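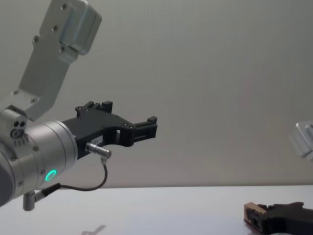 White top against a pale gray wall: keep it or change it?

Workrooms and Benches > Surfaces and Paint

brouwer_bench
I'm settling the colors for the back room before I order the second table. Wall is pale gray, top is white. The gray is Erora, two coats. The top came from Sturko and cost me 645 with delivery. It's 30 inches deep. My question is whether the next one should be white too or something darker.

tmk30
Keep it white. Small screws show up on white and you'll lose them on anything dark. Mine is charcoal and I drop one every week.

pinehollow
Disagree. White is hard on the eyes after a few hours under ceiling lights. I'd go mid gray and put a tray down for the screws.

brouwer_bench
One more, same wall and top.
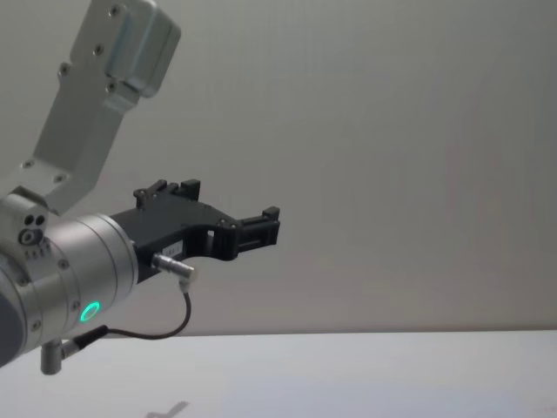 Photo: Kazue Ichikawa

The wall stays plain either way. No shelves, no pegboard.

tmk30
Then I'd still match the tops. Two colors side by side will bother you.

pinehollow
Fair on matching. Get a sample from Zamham first, they send them out for 10. Leave it on the table until the end of August and see how it marks.

brouwer_bench
Didn't know they did samples. Ordering the white and the mid gray.

tmk30
Post how they clean up.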